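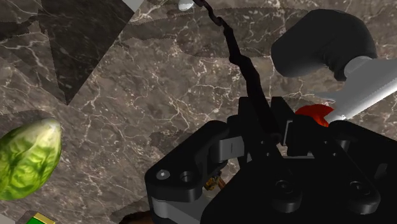
Marble with white and cream veins, and part of a black gripper.

The Price on the Board

The rate went up on the board at nine, and by ten past Rachid Lamrani had written it on the back of an envelope and crossed it out again. The invoice from Drorberg was for 2,357. The bank would sell him 2,000 in any one month. He had known this since October, when the rule came in, and he had ordered the pump seals anyway.

At the counter in Stenby he took ticket 811 and sat down next to Damian Trummer, who bought seed from abroad and had the same trouble on a larger scale.

"How much are you short?" Damian asked.

"Three hundred and fifty-seven."

"You could get that in Nandero. Behind the bus station."

"At what price?"

Damian told him. Rachid worked it out on the envelope and put the envelope away. At that price he would lose money on every seal, and he would have no receipt to show the inspector.

When his number was called the clerk was Amr Hegazy, whose sister had once worked for him. Amr read the form through twice.

"You can pay the 2,000 now and the rest next month," he said.

"They won't ship on part payment."

"Have you asked them?"

Rachid had not asked them. He had written the letter and kept it in the van for a week. Petrauskas had supplied him for seven years and he had always paid in full, on the day. He did not like the look of the sentence where he explained that he couldn't.
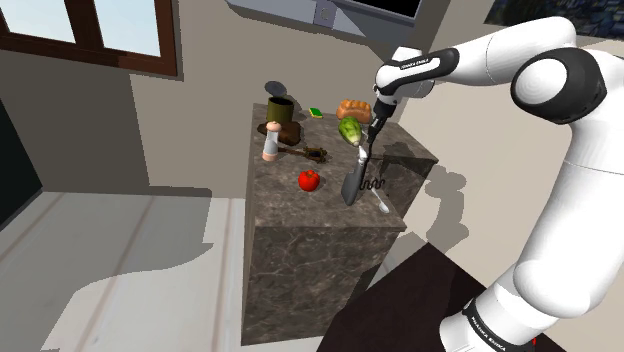 White robot arm over a stone-topped counter.

He rang from the car park. It was raining a little and he stood under the sign. The woman at Petrauskas put him on hold, then came back and asked him to spell his name, and then a man came on who knew it already.

"Half your country has rung me this week," the man said. "Send what you can. I'll send you the same share of the box."

"And the rate?"

"Yours to worry about. I bill in my own money."

Rachid thanked him and went back inside, where he had to take another ticket. Damian had gone. He paid the 2,000, signed in four places and was given a stamped copy that was still faint at one corner.
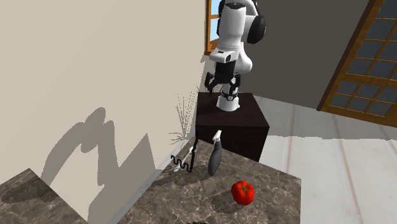 Rasa Lepik told him that evening he should have waited, as the rate was bound to ease once the winter fuel had been paid for, and that her own firm was holding off until then.

"And if it doesn't ease?" he said.

She said in that case she would be where he was, only later. He asked her whether she had any seals in stock. She had a few of the small ones. He wrote down the size on the envelope, under the rate, and said he would come by for them before eight.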